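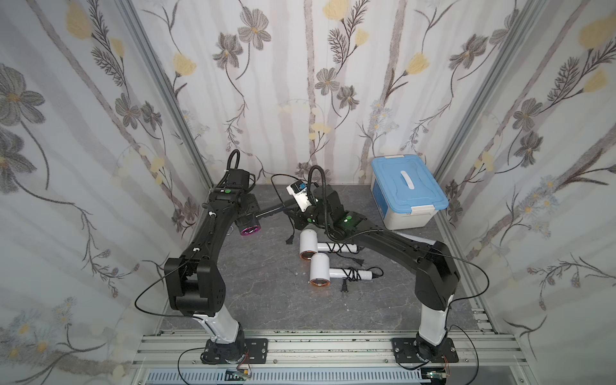
Workshop News: The Two-Arm Bench

Members who have been in the back room since April will have seen the two-arm cell taking shape next to the drill press. It is far enough along now that we can write it up properly. Teguh Yosuf's name was spelled wrong on the sign-up sheet, so for the record it is Teguh Yusof, and he is the person to see about bench time. Slamet Sembiring did most of the mechanical work and wrote the build notes this item is taken from.

The project goes by Jeva. The goal is a pair of small arms that can tidy up household things on a flat surface: pick up an item, hand it from one arm to the other if needed, and put it in a box with a lid. The long-term aim is to have it handle items with cords, which most hobby arms are bad at. The current test items are two white hair dryers with their cords wound around the handles. They came from the donation shelf at the Droltthorpe thrift store and they are not to be used for drying anything, including epoxy.

Frame

The first version was a plywood tray on two sawhorses. It moved every time an arm stopped hard, and after an evening of that Slamet took it apart. The second version uses slotted aluminum extrusion. Several bars sit side by side along the front as a rail, and both arms bolt to it through black mounting plates. Uprights at the back corners hold the walls square.

If you are building something like this, buy the extrusion cut to length if you can afford it. We cut ours on the chop saw and spent two evenings filing ends. One bar came out short and had to be moved to a place where it did not matter. Slot nuts go in before the end brackets go on. We got this wrong twice. The drop-in kind cost more but we now keep a bag of 49 in the drawer marked Tuhumury, which is left over from an older project and has nothing to do with this one.

The arms mount at the left and right ends of the rail and reach in toward the middle. With both of them at the front, the back of the floor stays clear for the box, and a person can still lean over from the side to reset the items. We tried one arm at the front and one at the back early on. They could reach each other fine but the rear one was always in the way of the wall, and hand-offs had to be done with the wrist bent close to its limit.

Walls and floor

The three walls are covered in flowered wallpaper, off-white with gray stripes and gray and yellow blooms. It was an end roll that Slamet had at home. The floor is a gray stone-look sheet with light veining.

There is a practical side to the choice. Teguh wants several backgrounds over the course of the project so that the software does not get attached to one, and wallpaper is a cheap way of doing it. The panels lift out after you loosen the corner brackets. Put the paper on with the panel flat on a table, smooth it from the middle, and trim with a new blade. Leave it overnight under a board. Old blades tear the edge and then the corner peels.

White items on a gray floor are easy to find in the picture. Black cords are a different matter, mostly where they cross the dark parts of the arms. We have not solved that one yet.

Arms

Each arm has a white lower link coming up from the base and a long black upper link ending in a wrist and gripper. The two were built from the same drawings but a few weeks apart, and the second went faster. The most useful change between them was in the order of assembly. Put the wrist together completely on the bench, run it through its range with nothing else attached, and only then fit it to the upper link. On the first arm we found a rubbing gear after the whole thing was up on the rail, and it had to come back down.

Elbow joints get the most load. Check those bolts after the first hour of running and again after the first full session. Use the blue thread locker, not the red. Whoever used the red on the old gantry, please come and talk to Slamet.

Cabling

This took more time than the arms did. The cable on each arm runs along the upper link and has to leave enough slack at the wrist and elbow for a full turn without snagging. On the left arm we use small white clips along the link and a loop over the wrist. The loop looks too big when the arm is at rest. Leave it alone. When it was shorter it pulled on the connector at full reach, and we lost one camera cable that way.

The right arm still has a loop that hangs out from the side, and there are loose cables on the floor of the cell. Both are on the list. Tidying the right arm to match the left needs another set of clips, and the printer has been tied up with the bike rack parts.

A perforated white tray runs below the rail at the front for the wiring that does not need to move. Label both ends of every wire before it goes in. There are 37 labels in there now and we still had to trace two by hand.

A small circuit board sits near the base of each arm, wired to its mounting plate. These are out in the open for the time being so that we can get a probe on them. Please do not put metal parts, tools or drinks on the front edge of the cell. Covers will be made when the wiring stops changing.

Cameras

There is a camera on each gripper, and the two are different. The one on the left arm is a round module with a ring of light around it, currently set to magenta. The one on the right is a small white unit with a dark lens panel. We started with different cameras because that was what we had in the parts bin, and we kept them in order to compare. The ring light gives an even look up close but puts a color on white plastic, so for any run where color matters it should be turned down or switched to white. The white unit does better at a distance.

Whichever camera you use, redo the calibration after taking a gripper off. It takes a few minutes with the printed board, which is in the folder hanging on the side of the cabinet. Skipping it makes for grasps that land short, and then people start changing the software to fix a mounting problem.

Where things stand

Slamet has been keeping a log of test runs. At the end of the last session it stood at 361 tries at picking up a single item, of which 204 ended with the item in the box. Most of the misses fall into two groups. In the first, the gripper closes on the barrel and slides off. In the second, it gets the handle but catches a turn of cord as well, and the plug drags along behind and hooks over the edge of the box.

Soft pads on the gripper fingers helped with the first group. We tried bicycle inner tube, then a cut-up shelf liner, and the shelf liner held better but wears through. If anyone has a source for thin silicone sheet, let Teguh know.

For the cords, the plan is to use both arms. One holds the handle and the other picks up the plug and lays it in after. Hand-offs work slowly at the moment. The speed limit in the settings file is there on purpose, as the two wrists get close to each other in the middle and the collision check is not something we trust yet. Do not raise it without one of us in the room.

The box is a white plastic one with a light blue snap-on lid and a handle on top. Putting items in has all been done with the lid off. Opening the side clips with a gripper is the next job after cords, and it may need a different fingertip. Slamet has a drawing of a hooked one and is open to other ideas.

Software

Teguh set up the control program on the old Wovden desktop under the bench. It starts both arms in a parked position and waits for you to press the key before anything moves. A green light on each wrist means that the arm has power and is talking to the computer. It does not mean the arm is safe to touch. Use the stop button, wait until the lights go out, and then put your hands in.

Save your recordings to the shared drive and not to the desktop, which is nearly full. Put your initials in the folder name.

Using the bench

The cell can be booked by any member who has done the one-hour introduction. Teguh runs it in the evenings at 7:00 when two or more people have signed up. Bring safety glasses and tie back long hair. Leave the arms parked and the test items on the floor of the cell when you finish, with the cords wound the way you found them. The dryers have been going missing and turning up in the restroom.

Parts we could use: white cable clips, short slot bolts, end rolls of wallpaper in any pattern, and small household items with cords attached that no longer work. Leave them on the shelf by the door with a note saying Jeva.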